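Printed fingers or silicone pads for gear insertion? (small arm, wrist camera)

pihka_82
Posted: Dec 1, 2025

Hello all. I am comparing two kinds of fingers for a small servo arm and I would like to hear opinions before I order more parts. The task is simple to explain and annoying to do: take a blue spur gear and put it on a metal peg which sits on an aluminium rail. The bore fits the peg with very little play.

The first fingers are the Tarkura ones, printed in hard black plastic, tapered, no padding. The second ones are from Drurkell, with a soft silicone layer. I made 382 attempts in total, divided equally. With the Tarkura fingers 29 attempts failed, with the Drurkell fingers it was clearly more, but I changed the grip force in the middle of the series, so I don't trust the second number and I will repeat it.

My impression is that the soft layer lets the gear tilt when it touches the peg. The hard fingers keep the angle, but they slip when the grip on the hub is not centred. I also compare the views, because the wrist camera alone is difficult near the rail. All four are with the hard fingers.

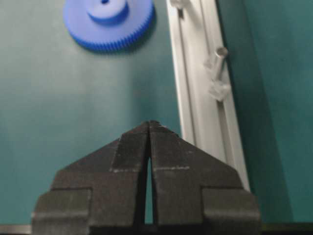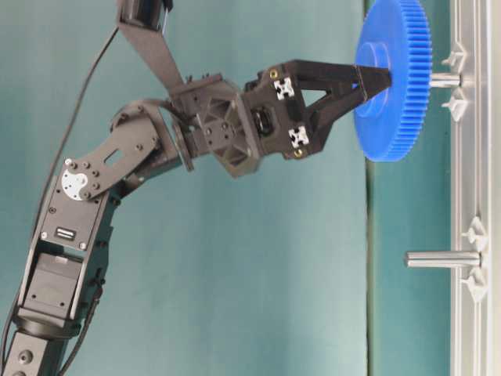
Side camera, gear at the upper peg.

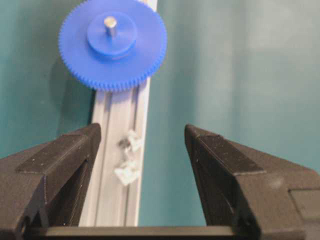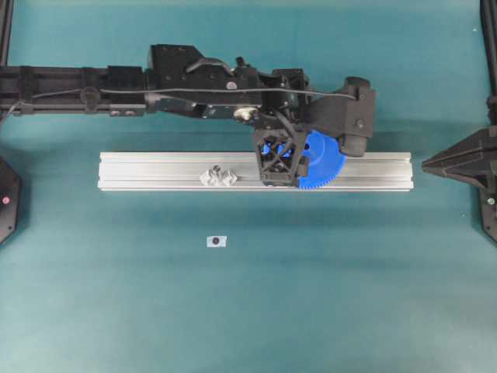
lathe_and_let_live
I would not blame the silicone yet. Soft pads tilt when the force is too low, and you say you changed it halfway. What controller do you use, and does it limit current or only position? With pure position control the hard fingers will always look better on a tight bore, and then one day you crack a hub.

pihka_82
The controller is the Flastska board, firmware 2. It has a current limit, but it is the same for opening and closing, so I set it quite high. You are right that this is not fair for the pads. I will lower it and run both sets again in January, when I have the arm for myself.

kvarts
I disagree with lathe here. I had the same Drurkell pads for 8 months and they were tilting at every force I tried. The layer is simply too thick for a part that you hold by a small hub. They are very good for bottles and boxes. For gears I went back to hard fingers and glued a thin strip of rubber on the inside, only on the last bit near the tip.

lathe_and_let_live
A glued strip is also a soft pad, just a thin one :) But fine, thickness may be the point. Then the test should be thick against thin, and not one maker against the other.

pihka_82
This is a good idea, thank you. I have bicycle tube at home, I can try it this week. Kvarts, did the glue hold? The printed surface is quite rough and I am afraid the strip will peel on the edge.

kvarts
Sand it first, then contact glue, then leave it overnight in a clamp. Mine peeled once, when I was impatient.

mossgreen
Different question – why keep the wrist camera at all? On my setup the fingers cover the most important area exactly when I need it. I use one fixed camera from the side and it sees the peg and the bore line very well.

pihka_82
From the side I can see the height and the distance to the rail, but an error towards the camera or away from it I can't judge. The wrist view gives me that during the approach. In the last part of the movement I agree with you, it is nearly useless. The view from above is for me only to check that the arm is not near something it should not touch.

mossgreen
OK, so you switch between them? The Hyvönen mount lets you move the wrist camera outwards a little and tilt it in. It adds weight, and my wrist servo complained, but I could see past the finger tips. If your servo is already warm after a long series, I would not do it.

pihka_82
I switch by hand for now. Is the Hyvönen mount one piece, or can the tilt be changed afterwards?

mossgreen
Two pieces, with a screw between. Mark the angle with a pen before you tighten it, or you will do the calibration again.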